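The Reusable Cup Will Not Save the Village Fete

Every spring somebody decides that this is the year we stop using paper cups.

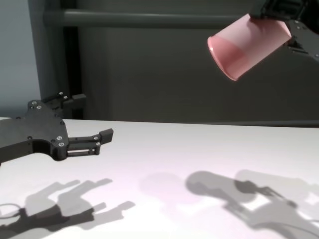

The plan is always the same. We buy a set of plastic cups, the hard-wearing sort in cheerful colours, and we use them again and again until the sums come out in our favour. I have sat through this proposal in two different halls now, first at Dultmont and then at Vundgate, and both times I put my hand up for it. I would like to take my hand down again, or at least halfway.

My quarrel is with the word "reusable". It is printed on the box as though it described the cup, when it describes what the buyer promises to do. A jam jar is reusable. So is a carrier bag, and most of us have a cupboard that shows what became of that promise. A plastic cup is used again only if it is collected, carried to a sink, washed, dried properly, stacked and put where the next person can find it. Leave out any of those and you own a thicker disposable cup.

Vundgate bought 100 from a supplier called Cluser, whose leaflet spoke warmly of a lifetime of service. After one summer they were coming out of the box cloudy, and a good many did not come out of the box at all. They had gone home with children, or under hedges, or into the bin with the plates, where a tired person at the end of a long afternoon will put anything light and sticky. The hall's answer was to order more. I didn't hear it asked whether a thing that has to be topped up each year still deserves the name.

Then there is the washing. People who are keen on reusable cups talk about washing up as if it cost nothing. The sink at Vundgate is the size of a shoebox and the water heater gives you ten good minutes and then sulks. We got through 207 drinks at the March coffee morning, and I know that because I was at the sink for most of them. Plastic doesn't dry the way china does. It comes off the rack beaded with water, and if you stack it like that and shut the lid, you will know about it when you open the box in May. So each cup has to be done by hand with a tea towel, and the tea towels then go home with someone and through a hot wash. I never see those tea towels in the calculations.

I have seen some of the calculations. One handout, passed round at Dultmont, told us we would save 3840 paper cups. It didn't say over how long, or what it assumed about losses, or whether the hall had ever got through that many in the first place. I asked, and was told it was a widely accepted figure. Perhaps it is. I should still like to see the working before I'm asked to feel good about it.

None of this makes me a friend of the paper cup. It is lined with plastic, most of them, and it goes soft at the seam if you talk too long. I don't miss it. But there was a cupboard at Dultmont full of thick green china, ugly and nearly indestructible, which had served teas there for longer than I had been going. It stacked, it dried on the rack, and no child ever wanted to take one home. It went to a jumble sale to make room for the plastic.

The one place I have seen the plastic work is the Tamošiūnaitė café, down by the bus station, where you pay a deposit on your cup and get it back at the counter. They have a proper machine in the back and someone paid to load it. The cups there are scratched and faded and plainly well used. I take that as a good argument for deposits, dishwashers and wages. I'm less sure it's an argument for cups.

So when the box is opened this year and the colours are admired, I'd ask for a few dull things to be settled before anything is ordered. Who is washing, and in what? Where will they dry? How many came back last time? If there are answers, I'll pick up a tea towel with the rest. If there aren't, I'd rather we went and found out who bought the green china.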